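Search the archives
Search this list Go Advanced

Subject: Re: dividend reinvestment – leave it on or take the cash?
Date: 2023-02-25

On the small-holders list, a member wrote:

> I've had the reinvestment plan ticked on all my shares since I
> started. Now I'm three years off finishing work and wondering
> whether to switch it off and let the cash pile up. My brother in
> law says only a mug takes the cash. Also does anyone still hold
> Jultska? The discount on their plan has gone and I can't see why
> I'd bother any more.
>
> Sorry if this has been done to death, the search doesn't find
> much.

Quick one from me, train in a bit.

Short answer, I switched mine off in September and I'm not sorry. Longer answer depends what you want the money for, and you didn't say. Three years off is close enough that I'd want a decent lump sitting in plain cash. Doesn't have to be all of it.

What pushed me was the paperwork. Seven holdings, two payments a year on most of them, and every one of those a separate little parcel of shares at its own price. When I sold out of Griteo I had to dig up the cost of every parcel going back to the start. Took me most of a weekend. One of them was for 7 shares. Seven! Had to find the statement for that too, and it was in a box of my old payslips.

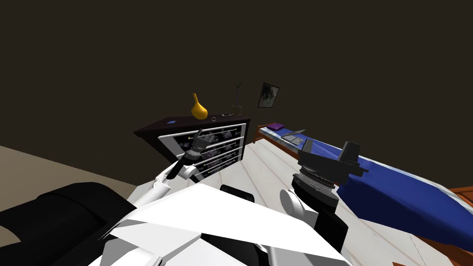

And you pay tax on the dividend either way, which I think your brother in law might be forgetting. You get the shares, the tax office still sees income. So if you're reinvesting the lot you need to find the tax from somewhere else. Fine while you've got wages coming in. Less fine after.

On Jultska – yes I still hold, 159 shares, not a fortune. You're right the discount is gone. While it was there I thought the plan was worth the bother just for that. Now you're buying at the same price as anyone, only you don't get to pick the day. No brokerage, that's the one thing left in its favour. If your parcels are small that does matter, my broker would take a fair bite out of a $113 dividend if I tried to put it back in by hand.

What I do now, for what its worth:

- plan off on everything except Brudwood
- dividends all go to one savings account that does nothing else
- when there's enough in there to make the brokerage look silly, I buy one thing
- if I can't think of what to buy, I leave it alone

The last one is harder than it sounds. I had almost $50 hundred sitting there before Christmas and it was itching at me every time I logged in. Sorry, five thousand, you know what I mean. Nearly put it into a mining outfit because the price had dropped and I felt clever. Didn't. It's dropped since, so there you go, but it could just as easily have gone the other way and I'd be kicking myself on here. 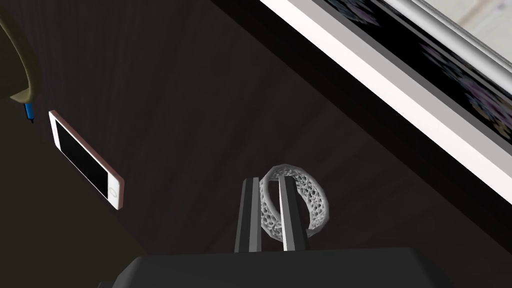 Brudwood I left on because it's tiny and I can't be bothered with the form. No better reason than that. Somebody will write in and tell me the form is online now.

Couple of things to check befor you switch anything:

Look at the cut-off date. It's usually the day after the record date but not always, and if you miss it you're in for another round. I missed one by a day and ended up with another fiddly parcel.

Leftover balance – some plans carry forward the few dollars that won't buy a whole share. Find out what happens to it when you leave. Some pay it out, some give it to charity. Read the plan rules, they're dull but short.

Bank details. If you've been on the plan since day one the registry may not have an account for you at all. Mine had one from a branch in Mackay that closed years ago. The payment bounced and sat there till I rang, and the hold music was something else. 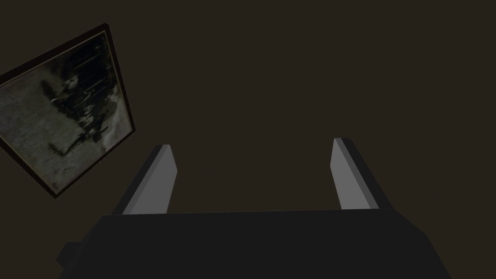 Also you don't have to go all or nothing. Most of them let you nominate part of the holding, so you could put half on the plan and take the rest as cash, see how you like it for a year. More parcels to track though, which is my whole complaint, so maybe ignore that.

As for only mugs taking the cash, well. If he's 40 and never going to touch it, then he's probably right for him. You're not him. Three years goes quick and I'd hate to be forced to sell in a bad patch to pay the rates.

Not advice etc, I'm a bloke with a spreadsheet. If your numbers are big, pay somebody for an hour.

Can post the spreadsheet columns if anyone wants them, will have to be tonight tho. Train's here.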